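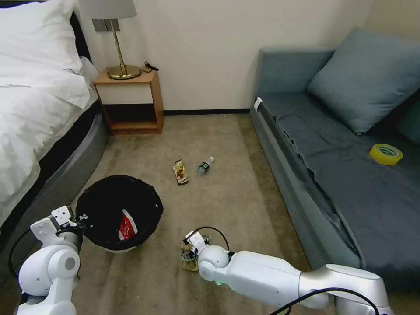
Ilosthorpe hotel changes the order of room cleaning, starting with the floor

ILOSTHORPE, Dec 9, 2024 – The Flirkomard hotel has changed the way its guest rooms are cleaned after checkout. Trash on the floor now gets picked up before anything else in the room is touched, including the bed.

The change took effect this morning on all floors of the 204-room hotel. It follows a trial on the second floor that management said cut down on complaints about wrappers and bottle caps turning up under beds and sofas.

Under the old routine, cleaning began with stripping the bed. Sheets and duvets went onto the carpet in a pile, and small pieces of trash already lying there were often covered up, pushed aside or carried out with the linens. Some ended up at the laundry.

"We were finding candy wrappers in the dryers," said Leonor Figueiredo, the hotel's rooms manager. "They went in with a duvet cover and came out melted onto a pillowcase. You can't save the pillowcase after that."

The laundry work is done off site by Kabbaj, a linen service in the same town. Kabbaj asked the hotel in the fall to look at the problem and sent back a bag of what it had pulled out of the loads. Figueiredo said most of it was snack packaging, along with receipts, hair ties and one phone charger.

Wastebasket comes to the trash

The new order has the wastebasket moved out onto the carpet first, close to wherever the litter is. Wrappers, bags and bottles go into it one at a time. When the floor is clear, the surfaces are checked, then the sofa, and the bed is stripped last.

Before, the basket stayed in its place and the trash was gathered up and carried over to it. Bohdana Ivanyshyn, a housekeeping supervisor, said that was how crumbs got spread from one end of the room to the other.

"A chip bag is never fully empty," she said. "You carry it across the room and you leave a line behind you. Then you have to vacuum the whole carpet twice."

Ivanyshyn said the space between the bed and the sofa is where most of the litter is found. Guests eat on the sofa or sitting on the side of the bed, and whatever they drop lands in the same strip of carpet. The beige carpet does not help. Gold and brown wrappers can be hard to pick out against it in the evening, with only the table lamp on, so the ceiling light is now switched on at the start of every room. 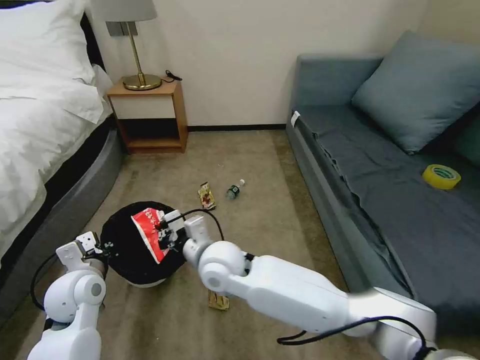 Snack packaging and a small water bottle on the carpet between the bed and the sofa.

Bed covers are to be lifted off the floor as part of the first step. The white duvets at the Flirkomard are wide for the beds and tend to slide down one side. Supervisors have asked for the low edge to be folded back up onto the mattress so that the carpet along the base of the bed can be checked. The bed bases are rounded and upholstered in gray, and small items roll up against them and stay there.

Sofas get a check of their own. The seat covers are pulled straight, the cushions are lifted, and anything on the seat that is not trash is set aside. That includes things guests leave behind – tape, pens, cables, coins – which go to the front desk with the room number written on a slip.

The hotel has given 10 minutes to the trash step for a standard room. Alfie Goodall, who runs the afternoon shift, said most rooms need far less. The time is there for rooms used by families and sports teams, where the floor can take longer than the bathroom.

Goodall was not in favor of the change when it was first suggested. His concern was that the bed is the heaviest job in the room and people would rather get it over with while they are fresh. He said he has come around on the floor going first but would still like the crew to be able to open the bed to air while the trash is being picked up.

"That's still being talked about," he said. "It's a fair point that once you open it, the duvet ends up on the carpet again."

Guests asked about leftovers

Front desk staff have printed a short sheet on the new routine. Guests staying more than one night may notice a difference in when their rooms are done, and the desk has been taking questions on what gets thrown out and what does not.

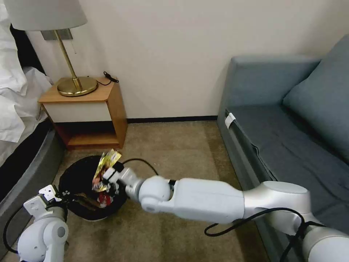
Will housekeeping throw away a snack bag I have opened but not finished?
During your stay, open food on the nightstand or sofa is left where it is. Open food on the floor is treated as trash and thrown out, and after checkout all open food is thrown out.

Sealed drinks and sealed snacks found after checkout are kept at the front desk until the end of the following day. After that they go to the staff room. Medicine, baby formula and anything that looks expensive are handled as lost property and held longer.

Plastic bottles are the one item the hotel has not settled on. At present a bottle on the floor goes into the room wastebasket with everything else, and the basket is emptied into the cart outside. Ilosthorpe collects plastic bottles separately from businesses, and the hotel sorts them by hand in the service yard. Figueiredo said she would like to see them split off earlier, at the cart, but the carts in use now have a single bag.

New carts with two bags have been ordered from Mesico, a supplier of hotel and hospital equipment. The first of them are due in January and will go to the second floor. The hotel has ordered 20 in all.

Liners are also changing. Room baskets at the Flirkomard are small and round, and the black liners used until now were cut for a larger bin. The extra plastic bunched up around the rim and fell inward, and light wrappers would catch on it and slide back out. A smaller liner has been on order since last month, and the old ones will be used until the supply runs out.
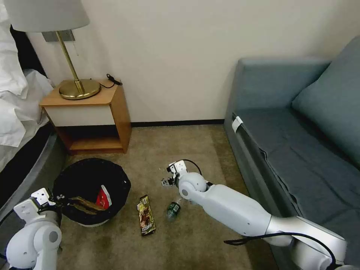 Trial ran on the second floor

The second floor was chosen for the trial because it has the highest turnover of one-night guests. Supervisors kept a simple sheet for each room, noting what was on the floor at checkout and whether anything was missed. Rooms were checked again by a different person before the next guest arrived.

Missed items dropped from the first week, according to Figueiredo. The things that were still missed were mostly torn corners from sauce packets and wrappers, and the small plastic rings that stay behind when a bottle is opened. She said the vacuum takes care of the corners but the rings get stuck in the brush.

Kabbaj reported less trash in the second-floor loads as well. The linen service keeps each floor's bags separate until they are weighed, which made it possible to compare them. It has asked its other customers in the area to consider the same order of work.

One guest who stayed on the second floor during the trial, Noreen Baloch, said she noticed that the wastebasket was in a different place when she came back to the room in the afternoon.

"It was out in the middle of the carpet and I nearly kicked it," she said. "The room was clean, though. I put it back by the nightstand myself."

The hotel has since added a line to the checklist on putting the basket back against the wall once it has been emptied and lined. The cord of the table lamp is also on the list now. It is to be left on the nightstand top, behind the base of the lamp, and kept off the lower shelf so that guests have the shelf for their own things.

What stays the same

The bathroom is still cleaned after the bedroom, and the carpet is still vacuumed last. Checkout time has not changed. Guests who do not want their room serviced can hang the card on the door as before, and trash bags can be left outside the door until noon.

Extra liners are available at the front desk at no charge. Figueiredo said guests with a lot of takeout or party trash are welcome to ask for a larger bag, and that tying it shut is enough.

The checklist will be looked at again once the new carts are in use. Supervisors on the morning and afternoon shifts are collecting comments from the crews until then.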